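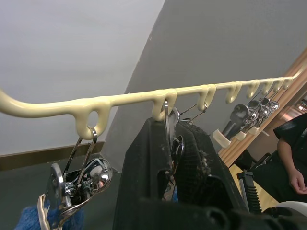

Clip hangers on the rack bar in the drying room at Pirndale.

Laundry and Drying Room Attendant (part-time) — Tostar Linen and Laundry, Pirndale

Tostar does household washing for people in Pirndale, Crichton and the farms out along the Nivham road. Customers drop off a bag, we wash, dry, pair and fold it, and they pick it up or we run it back to them. We need one more person in the drying room, starting in September.

A lot of our work is small items. Socks, baby clothes, face cloths, gloves and hats do not go through the tumble dryers unless the customer asks for it. They are hung on clip hangers to air dry, then taken down, matched and put back with the rest of the order. It is slow work and it suits someone who doesn't mind that.

The job

You would work 4 shifts a week, 7 am to 1 pm. Most of each shift is spent standing at a table. The usual run of work is:

— sorting small items by order number and laying them out flat
— putting socks side by side by colour, openings all facing the same way, before any of them go up
— clipping socks to the hangers one at a time, pairs next to each other
— checking cuffs and toes for holes and writing them on the order slip

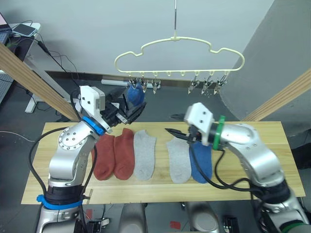

Each order keeps to its own hangers. If an order has an odd sock, it still gets hung and it still goes back to the customer. Please don't throw out singles. People find the other one behind the machine at home and then ring us.

Heavier garments go on the rack bar on ordinary hangers, dark colours away from anything that sheds. You will be asked to go over black clothing with a lint brush before it is folded. Washing, stain treatment and ironing are done by other staff and are not part of this position, though we can train you in them later if you want more hours.

Who we're looking for

You don't need laundry experience. You do need to be able to tell a navy sock from a black one under indoor light, and two greys from each other, as this is where most of our mix-ups come from. You should be comfortable on your feet for a full shift, with a break at 10 am, and able to lift a full basket. Good hand dexterity matters because the metal clips are stiff and there are a lot of them.

We'd like someone who can commit for at least 3 months. School-hours shifts may be possible after that.

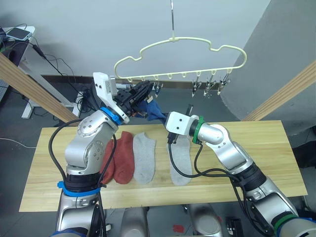
Pay and conditions

Pay is at the award rate for casual laundry workers, paid fortnightly. Aprons are supplied. Wear closed shoes with a decent grip. There is free parking behind the building and the Crichton bus stops across the road. Staff can put one bag of their own washing through each week at no charge.

How to apply

Send a short letter with your phone number and the mornings you can work, or drop it at the front counter before noon. A résumé is fine but not required. We will ask shortlisted people to come in for a paid two-hour trial in the drying room. Quote position 194 on anything you send.

Contact: Tostar Linen and Laundry, PO Box 688, Pirndale | © Tostar | Back to top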